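A pot for two

I have been meaning to write about tea for months, and every time I sit down to do it the kettle goes on and I wander off. So this is being typed with a cup at my elbow, and if it rambles a little you'll know why.

It started with the clay teapot. I had wanted a small brown one ever since a rainy afternoon in Darnby, when I was served from one in a café and kept lifting the lid to look in. I came home with a big pot instead – sensible, I thought – and spent years drinking the last third of it stewed.

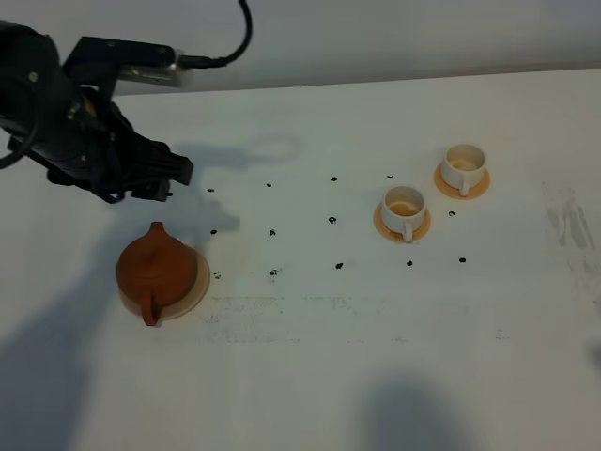
A small pot changes how you go about things. You fill it, you wait, you pour it all out, and then you decide whether you fancy another round. I do like that little pause. My Pratitz tin says four minutes, but I find three is plenty, and any longer makes my teeth feel furry.

Pouring took me a while to learn. I used to tip far too timidly and the tea would run back under the spout and all over the table. A steady, confident tilt is much kinder to the tablecloth (when there is one!).

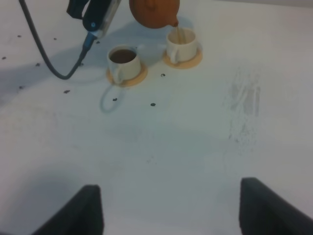 If the first cup always comes out weaker than the second at your house, try going back and forth between them, a bit in each, until the pot is empty. My aunt did it that way and I thought it was just fussing. I owe her an apology.

Then there is the matter of saucers. I went without for ages, and I have the rings on my Onwood side table to prove it.
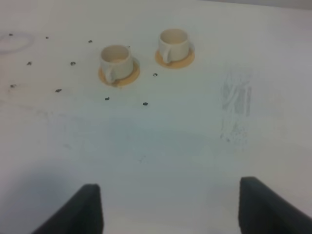 Two white cups on their tan saucers.

I'm fond of plain white for the cups, as you can see the colour of the tea properly and know when to stop. They needn't match the pot in the slightest. Mine never have, and I've stopped looking at sets in shop windows.

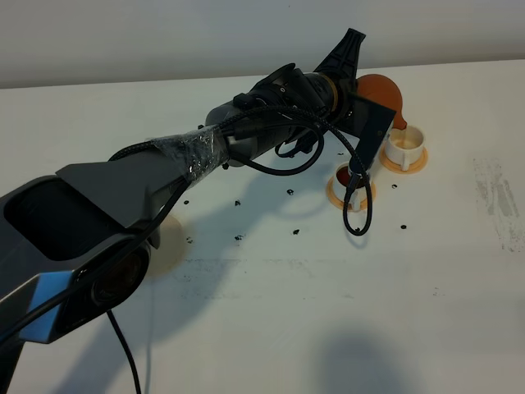

As for washing up, I only rinse a clay pot with hot water and leave it upside down with the lid off overnight. No soap, ever. Next month I want to try the smoky one from Owino, which a reader recommended back in May, so do tell me if you've had it and whether it takes milk.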